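Grernum Furnished Rooms
Guest Setup Guide, Section 4: Clothes, knits and the bed
Last changed 9 April 2020

Read this before you unpack. Takes five minutes. Covers the bed as a folding spot, sweaters, the wall hook, and where things go after.

4.1 Before you start

1. Shoes off the bed, bags off the bed. Suitcases go on the floor by the door.
2. Pull the plush blanket up to the headboard. Doesn't need to be perfect. Wrinkles are fine, lumps are not, you'll fold crooked over a lump.
3. Round cushion stays up against the headboard. Don't fold on it, the pleats flatten and don't come back.
4. Push anything already on the bed over to the far side. Leave the near side clear for one garment at a time.
5. Check your hands and sleeves for velcro, rings, watch clasps. Knits snag.

Note: the plush shows light and dark patches where the pile lies different ways. Not a stain. Brush it with your palm one way and it mostly evens out. Please don't call the desk about this, we get it every week.

4.2 Laying out a sweater

1. Shake it once, gently, holding the shoulders. Not the cuffs.
2. Lay it on the near side of the bed, front down.
3. Spread the body first, then the sleeves. Sleeves straight out to the sides.
4. Smooth from the middle outward. Flat hands. No pulling on the hem.
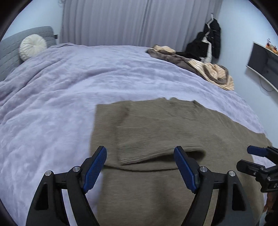

5. Find the ribbed parts (neck, cuffs, hem) and square them up. If the ribbing is twisted the whole fold comes out twisted.
6. Look for loose threads. Don't cut them. Work them through to the inside with a blunt needle, there's one in the Beston kit in the top drawer.

CAUTION: No ironing on the bed. Not with a towel under, not on low. The plush melts. Replacement is 100 and it comes out of your deposit.

4.3 Folding

1. Left sleeve in across the back, then right sleeve over it.
2. Bring each side in by a third.
3. Fold up from the hem to the middle, then once more to the collar.
4. Turn it over. Collar should be on top.

If it slides or bunches up, stop and go back to 4.2 step 3. Don't try to fix a half fold, it takes longer. Heavy knits bunch more then thin ones.

Moving a knit that has bunched up: lift from the body of the garment and get a hand under the low part if you can. Never drag it by the neck ribbing.

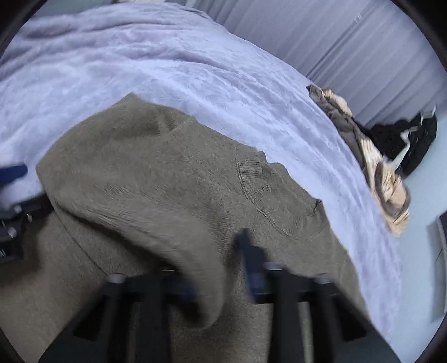
Fig. 4-2. Knit sweater bunched on the blanket, ribbed band showing. Lay out again before folding.

4.4 Hook and outerwear

1. Jackets on the wall hook, by the loop, not the hood.
2. Keep it light. The hook is glued and screwed but the wall is old. If it wobbles, take everything off and tell the desk.
3. Scarves can share the hook. Bags too if they're empty.
4. No sweaters on the hook. They stretch, and you get a point in the shoulder.
5. Keep hung things clear of the curtain track so the curtain can run.

Note: wet coats go in the hall, on the Leitão rack. Dont hang them against the curtain, it marks.

4.5 Putting away

1. Folded knits in the drawer, heaviest at the bottom. No more than four high.
2. Cedar block goes on top of the pile, not inside it.
3. Worn-once clothes: chair or hook. Not the end of the bed for a week.
4. Check under the cushion and along the far side of the bed before you check out. Socks mostly.

Replacement parts (ask at the desk, quote the number)
Plush blanket: 3372
Wall hook, with screws: 561
Curtain, pleated, one panel: 2000
Cedar block: Farnilton, no number, just ask

Laundry times are in Section 5.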